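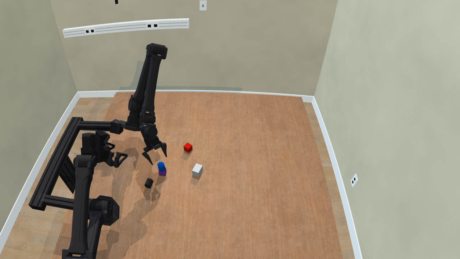

In defense of the bony fish

My neighbors in Demcombe will drive an hour for a salmon fillet that tastes of very little, and then complain about the price of it. Meanwhile the lake behind them is full of bream, which sell at the Wednesday market for next to nothing and mostly go to people with cats.

The charge against bream is bones. I admit the bones. They are fine, forked and placed where your tongue will find them. But a bream of 976 grams, scored every quarter inch down both sides and fried hard in plenty of oil, gives you almost no trouble. The small bones crisp up and you eat them. The big ones you pull out with your fingers, like an adult.
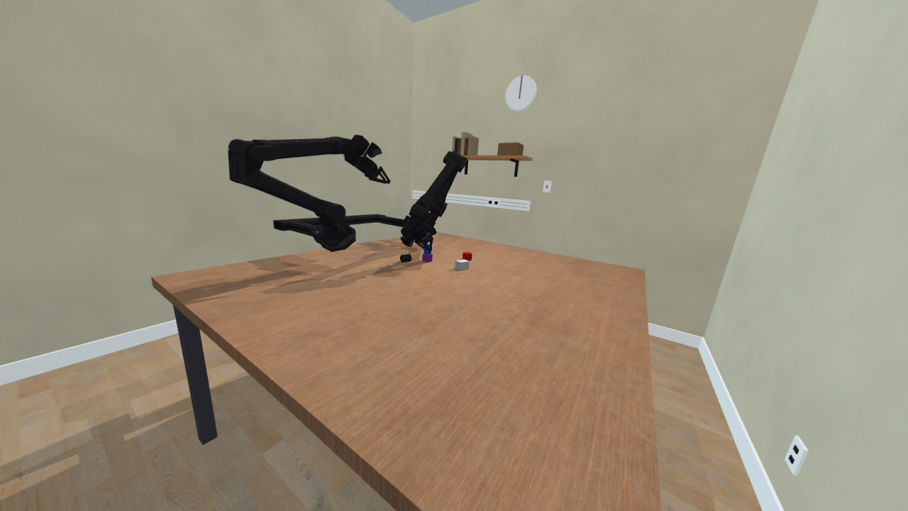 Wooden table, with two black robot arms over the far end.

I blame the fillet. Once fish came in tidy pink rectangles, we decided that anything with a head was a project. The Gornonari fish counter now keeps its whole bream at the far end, behind the crab sticks, as if it had done something. I once asked the clerk to leave the head on for soup and got a look usually saved for shoplifters.
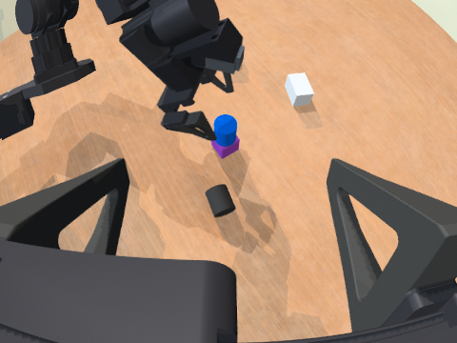

What to do with the head

Make the soup. One head with the gills out, an onion, a carrot, a bay leaf, cold water to cover. Keep it at a bare simmer for half an hour and leave it alone. My copy of the Zerkik cookbook calls for 171 grams of celery root, a figure I have never managed to take seriously — I use a lump.

Will this change anyone's mind? Over 500 people live on my side of the lake, and I expect most of them to stay loyal to the rectangle. Fine by me. The bream stays cheap, and the cats and I have an understanding about who gets to the stall first.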